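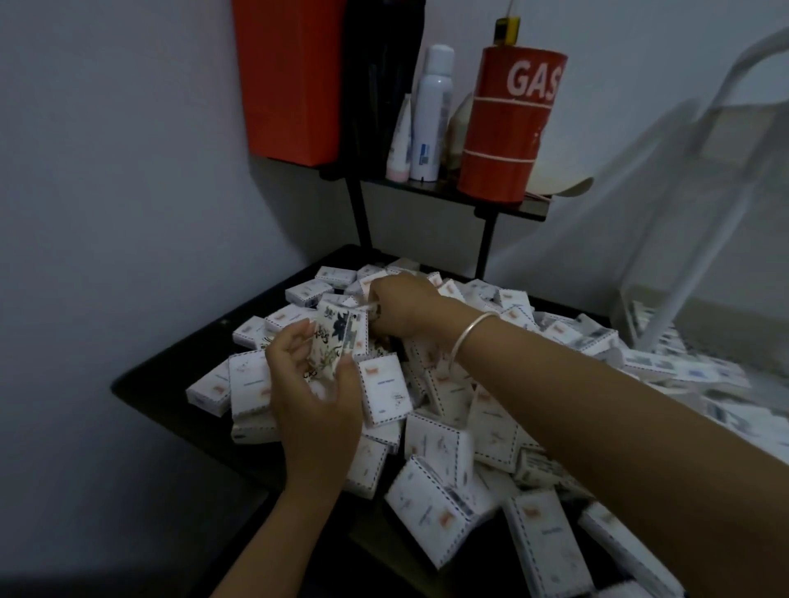

## Slide 1: Two hands, one heap

Start talking straight away, introductions can wait.

- Look at the left hand first. It already has a piece, the one with the black-and-white plant print, and the right hand is reaching past it for the next one.
- I love this! Most of our robot policies at Gastau would freeze here. One arm picks, the other waits.
- Point out the pile: white faces, dashed borders, every angle you can think of, lots of overlap. Finding a graspable edge in that is most of the problem.
- Then say who we are: me, Oddur Eyvindsson, and the Clornau project on two-handed sorting from head-view video.

## Slide 2: What we tried

- The old method (Mogensen baseline) learns each arm separately and adds a rule so they don't collide. Safe, slow.
- Ours is called Dillow. It learns one plan for both hands, and it may start the second reach while the first hand is still busy.
- Training set: 900 short clips of people sorting small printed pieces, from 21 people. No gloves, no markers on the fingers.
- We label only the moments of contact and release. Everything in between the model has to work out for itself. (Pause. Someone always asks about this, take it now if a hand goes up.)

## Slide 3: Holding two at once

Let them look for a moment before the first point.

- A piece in each hand, both with the red-and-blue airmail edging, held up over the tray. The left one is upright, the right one is tilted.
- Below is the grid, packed in rows. The gaps a gripper would need just aren't there, so the piece has to come in at a sensible angle.
- Ask the room: which hand would you place first? Expect disagreement. Our labellers disagreed too, and we ended up keeping both answers as valid, which helped training more than any change to the network.
- Mention the loose ones down on the dark surface at the left, some with grey-and-black patterns. Same job, different print, and the model mustn't treat print as shape. 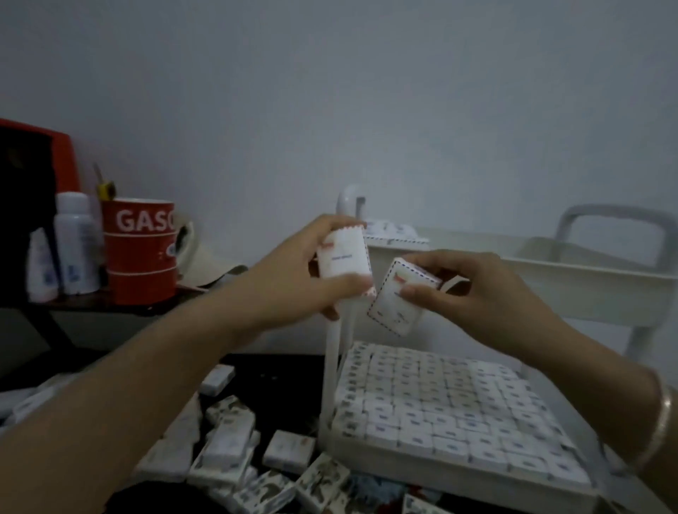
## Slide 4: Results, and what still goes wrong

- On the robot, Dillow was 4 seconds quicker per pair than the baseline. I was so pleased with that I ran it again with the arms swapped, and it held.
- It failed 6 times in the final test, always on pieces standing on their long edge. Show the failure table, don't hurry it.
- Next: deeper piles, and letting one hand steady the heap while the other picks.
- Thank the Clornau team, then questions.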